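Zullberg Puts a Demonstration Kit in Your Hands: the Viklund Starter Kit Opens for Orders in October

MERKINE – I'm supposed to open this with something like "Zullberg is proud to announce," and sure, we are proud, but mostly I'm relieved. After two years of cutting foam, melting glue and apologizing to our neighbors for the noise, we finally have a box with a lid and a price on it. My name is Frøydis Björklund, I run the small-tools side of Zullberg, and the box is called the Viklund Starter Kit.

If you train robot arms for a living (or would like to), you already know the dull part. The arm needs to see a job done many times before it can try the job itself, and driving the arm through it by remote control is slow going. The Viklund lets you skip the arm. You hold the gripper in your hand, squeeze, and do the chore the way you'd do it at home. The wide-angle camera on top records what the fingers do, and the software sorts it out later. When you're happy with your recordings, you bolt the same fingers onto the arm.

So what do you get? One hand-held gripper, two pairs of soft ribbed fingers, a camera mount, a battery, a charger, a card reader and a license for our sorting software, which is called Testex. There's also a printed booklet, 37 pages long, and I wrote most of it, so complaints about the jokes come to me. The camera itself is sold separately, or you can bring your own as long as it fits the mount.

The price is $2000. That covers the kit and the first year of Testex. Schools and university labs get 27 percent off, no forms to fill out, just write to us from your school address. Spare fingers are sold by the pair and they go on with ordinary screws – we got so many requests for that during the trial that I stopped writing them down.

Now, the fingers! I could talk about these all day. They're soft and they bend around what they grab, so a mug handle or a sleeve doesn't need a perfect approach. The ribs let the tip give a little, and the grip strips inside keep slick things from sliding away. My colleague Njål Myklebust wanted them in a polite gray. I wanted something you could spot right away when you're scrubbing through hours of recordings at the end of a long afternoon, and I won that one.

We also spent a lot of time on where people would use it. A bare lab bench gives you tidy recordings, and then the arm gets confused the first time it meets a potted plant. We tell customers to go record where people live and read and eat. Tables with books on them, cloth that's been folded by a person in a hurry, chairs, leaves in the way, daylight coming in from one side. Cloth is the hard one, by the way. It never sits the same way twice, and if your fingertips come in too high you get only the top layer.

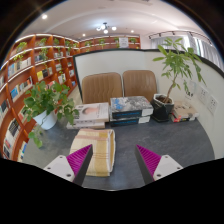
The booklet has a whole chapter on that, with Njål's advice on wrist angle and how wide to open before you reach. "Go slower than feels natural, and then slow down again," is how he puts it. "People rush the last inch, and the last inch is what the arm has to learn." He's right, though I still rush it.

A few things the kit doesn't do, so you don't find out the hard way. It isn't waterproof, so keep it out of the sink. It won't lift heavy pans. Left-handed users can use it fine, but the trigger lock is on the wrong side for them, and we're working on a mirrored handle. Testex runs on Windows and Linux for now.

Orders open in October through the Zullberg shop, and kits ship from our workshop in Merkine in the order we get them. Reviewers who'd like a loan kit can write to the press desk, and please tell us which arm you have so we can pack the right adapter plate.

Comments

gluegunner: Does the first-year license renew by itself? I've been burned before.

Frøydis B.: No, it just stops, and your recordings stay yours in a plain format.

tall_oak: Lefty here, I'll wait for the mirrored handle. Put me on a list please!

mrs_pivot: Can you buy just the fingers? We have our own handle at school and ours keep tearing at the base.

Frøydis B.: Yes, by the pair. Send me the hole spacing on your plates first and I'll check they fit.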